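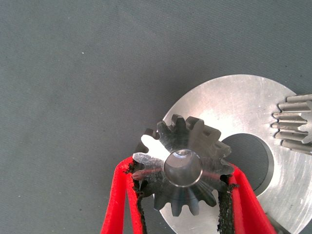 Pallell G2 – Greifplatz für die Vormontage von Getriebeteilen

Artikelgruppe: Handhabung / Einzelplätze
Stand: Juli 2019

Der Pallell G2 übernimmt das Vereinzeln und Vorlegen von Zahnrädern, Ritzeln und Scheiben an Handmontageplätzen. Das Fügen, die Sichtprüfung der Verzahnung und die Freigabe des Bauteils verbleiben beim Montagepersonal.

Änderungen am Arbeitsplatz

Das Umgreifen in Behälter neben dem Tisch entfällt. Teile werden einzeln auf der Textilunterlage abgelegt und von dort entnommen. Die Taktvorgabe erfolgt durch die Bedienperson über Fußtaster; ein Automatiktakt ist werkseitig gesperrt und kann nur mit Schlüsselschalter freigegeben werden. Für die Einweisung sind 2 Schichten vorzusehen. Das Anlernen neuer Teile erfolgt durch Handführung am Platz, Programmierkenntnisse sind nicht erforderlich. Im Werk Okcombe wurde die Tätigkeitsbeschreibung der Vormontage um Einrichten und Belagwechsel ergänzt.
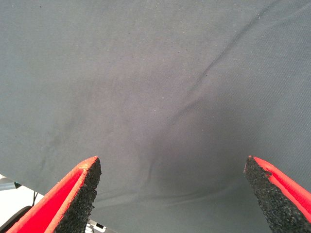 Greiffinger geöffnet, rote Fingerschale mit schwarzem, rauem Belag auf der Innenseite.

Technische Daten

Bauart: Zweifinger-Greifer
Max. Teilegewicht: 500 g
Max. Hub je Finger: 20 mm
Kamera: am Handgelenk, Blickrichtung auf die Greifzone
Fingerbelag: Dadska, körnig, wechselbar
Unterlage: Gewebe, grau, lose aufgelegt

Hinweise zum Betrieb

Beläge bei Ausbrüchen an der Kante oder Ölaufnahme paarweise tauschen. Unterlage vor Schichtbeginn glattziehen und absaugen. Geölte Teile vor dem Vorlegen abwischen. Bei Kegelrädern Greifposition nach dem Anlernen mit drei Wiederholungen prüfen.

Lieferumfang

Greifer mit Fingerpaar, Fußtaster, Unterlage, Ersatzbeläge (ein Paar), Betriebsanleitung deutsch.

Zubehör

Best.-Nr. 182: Belagsatz Dadska
Adapterplatte für Montagetische Mujić, auf Anfrage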